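Chapter 2
Sorting and Storing Small Parts

Agnes Menzies

2.1 Introduction

Chapter 1 dealt with the storage of large and regular goods: cartons, trays and sacks, each of which has a fixed place and can be found by its address alone. Small parts behave differently. They are handled in mixed groups, they are easily mislaid, and the time spent putting one away is often longer than the time spent using it. This chapter sets out the terms needed to describe the sorting of small parts at a table and the choice of container that goes with it.

Throughout the chapter the item used is a plain cube. A cube has no top or bottom, it does not roll, and it can be taken up by any pair of opposite faces. Difficulties that come from awkward shapes are left to Chapter 4.

2.2 Terms

A part is any single item to be put away. A class is a set of parts treated alike for storage. The class may be fixed by colour, size, material or use, and the sorter must know which before work begins. A bin is an open container without internal divisions. A divided tray is a container in which each class has its own cell. The approach is the side of the bin from which parts are brought to it.

Two kinds of task should be kept apart. In clearing, all parts go into one bin whatever their class. In sorting, each part goes to the place set for its class. Clearing a table of 19 parts calls for 19 placements and no decisions about class. Sorting the same parts calls for 19 placements and 19 decisions.

2.3 Position of the bin

The bin is normally set towards the back of the table and midway between the two sides. The front is then free for parts waiting to be moved, and the distance from either side is the same. A bin set to one side shortens the path for one hand and lengthens it for the other.
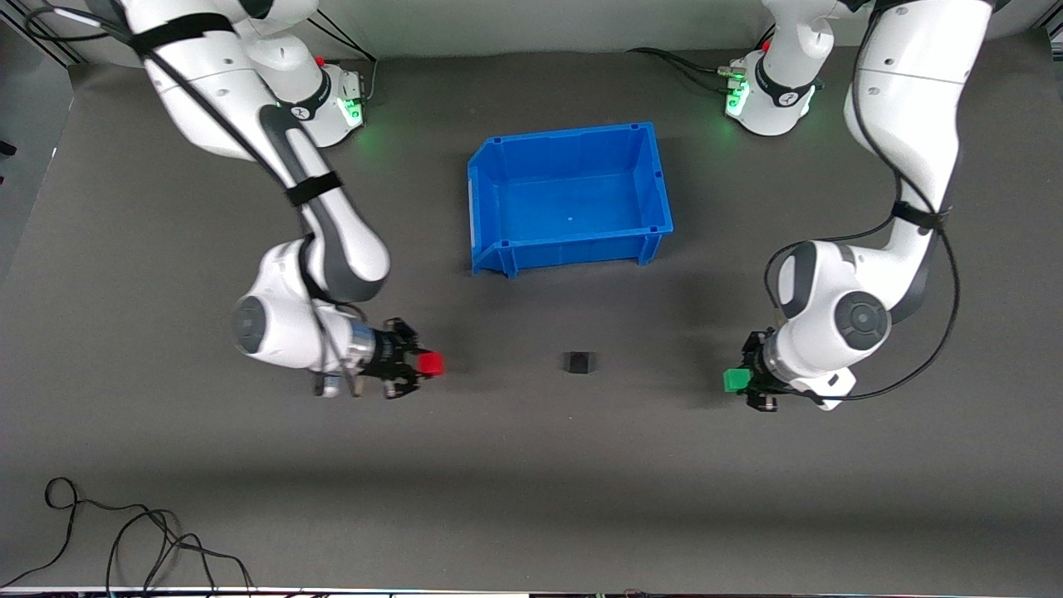 The height of the bin wall also matters. Each part must be lifted clear of the rim before it is released, and a deep bin adds to every lift. Against this, a shallow bin fills sooner, and parts dropped from above the rim may bounce out. The Jurken layout, treated in Section 2.5, accepts the deeper wall. The Fadon layout uses a shallow tray and requires it to be emptied after every 22 parts.

Where two parts are carried at once, the order of release must be stated. The usual rule is that the part nearer the rim goes first and the other waits outside the opening until the first carrier has withdrawn.

2.4 Order of work

Parts lying directly in the approach are moved first.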